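Workshop notebook, Rukelgate
10/03/2025

Casein paint, second attempt. The first batch in March went grainy overnight and smelled, so I started over with fresh curd from skim milk and kept the borax this time.

Soaked the curd in cold water, drained it through muslin, squeezed as dry as I could by hand. 500 g of wet curd to start. Borax dissolved in hot water first, left to cool until I could hold the cup, then stirred in slowly. It stayed lumpy for a while, then loosened into something like thin honey. Left it covered and went to do the sash cords.

Came back and strained it again. Two lumps left in the cloth, both soft. Much better than the last batch, which left a whole layer of grit.

Pigments are from the Molberg order. The yellow ochre wets out easily. The green earth does not, it floats and clumps, and has to be made into a paste with a few drops of water before it goes anywhere near the binder. Lost a spoonful finding that out. The red is still unopened.

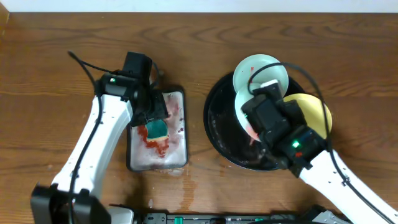

Notebook 4, p. 18

Test boards: pine offcuts, sanded, no primer. One half of each wiped with a damp cloth before painting, the other half left dry. The damp half takes the paint more evenly and shows fewer lap marks. On the dry half the brush drags after a few inches and you can see every place where I stopped.

Ochre covers in two coats. Green needs three and is still a bit thin over the knots. I tried one board with extra pigment and it covered, but it chalks off on a finger, so there is not enough binder for that much powder. Go back to the earlier mix and put on another coat.

Rub test on the ochre: dry cloth, nothing. Damp cloth, slight color after hard rubbing. I want to repeat this when the boards have had a full week, the coating is still young. Leave them on the rack by the window and keep them away from the stove side, where the last ones curled.

The Lasedham cupboard is the job this is meant for. Old paint on the inside of the doors is flat and a little streaky, so the lap marks may not matter there. They will on the front panels. If the green can't be made to cover I would sooner use a thin gray undercoat than keep loading the mix. Need to make up a sample of that before anyone agrees to it.

Leftover binder is in the fridge, bottom shelf, jar with the tape on the lid. Throw it out if it smells. Do not use it for the cupboard.

To do: more muslin, the old piece is fraying and leaves threads in the paint. Second sieve. Ask Sales at Molberg if the green earth comes in a finer grind. Label the backs of the boards, I have already mixed up two of them.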